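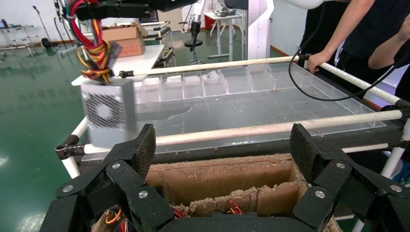 Wiesława Górecki wrote in after the last issue to say I'd been too hard on myself about the Stundberg show, and that the second act had made her cry on the bus home. Well, Wiesława, thank you, and I'm keeping that email forever! She also wanted to know how somebody goes from selling carpet to doing a one-woman play, and I realized I've never told that story here, so let's do it.

I was in the carpet store for seven years. I was pretty good at it too (ask me about stair runners, I dare you). Then one October my cousin dragged me to an open stage night at Reinholz, the little theater over the bakery, and the host was short a couple of names on the list. I got up and told the one about my grandmother and the wedding ham. I have no idea what my hands were doing the whole time. There were 12 people in the room, and two of them were waiting for their coats. But they laughed at the ham! I drove home with the radio off so I could keep hearing it.

After that I signed up for Detlef Petersen's evening class, and he made me do the ham story with no jokes in it, just the facts in order. I hated it. I went back the next week anyway and hated it a little less, and that version is pretty much what opens the play now. Detlef still gives me notes, mostly "slower," and once just a drawing of a snail.

So where are things now? I've cut the phone call scene and written a new ending, which I'm still nervous about. The first time I'll do it for an audience is at Emance on 2 May 2019, and after that I'm taking it to Vorby for two nights. Tickets are at the door for Emance, but Vorby is a small room, so please reserve by email.

And if you've got your own story about quitting the sensible job (or going back to it, I want those too), hit reply. I read everything, usually with toast.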